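5.3 Recording the bed-making task

Before you start, check that both grippers are charged and that the Platent recorder shows a green light for each one.

1. Put the sheet on the bed without folding it in a special way. Each episode should begin from a different heap.
2. Hold one gripper in each hand and press Start on the left one. Wait for the beep.
3. Take the sheet by two corners, lift it and let it fall over the bed. Work at your normal speed.
4. Pull the edges straight. Open the jaws fully each time you let go of the fabric.
5. Press Stop, and say the episode number aloud.

Note: Blur during the lift is accepted. Do not repeat an episode only for this reason. In the Platcombe set we kept 863 episodes from 1,158, and most of the rejected ones had a late Start.

Caution: Keep the cable behind your arm. If it gets caught under the mattress, stop the episode and mark it as "broken".

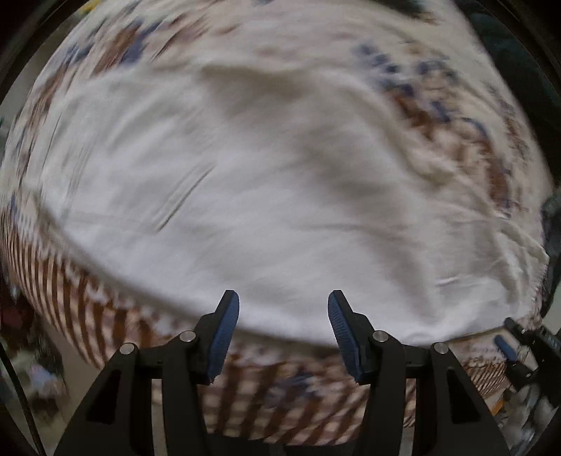

Figure 5-2. Sheet in the air during step 3, seen from one gripper. Jaws open.

6. After the last episode, copy the files to the Trerkbridge folder before you switch off the recorder. The memory is erased at the next start.

Questions about labels go to Covadonga Ibarra. For pillow covers, see 5.4.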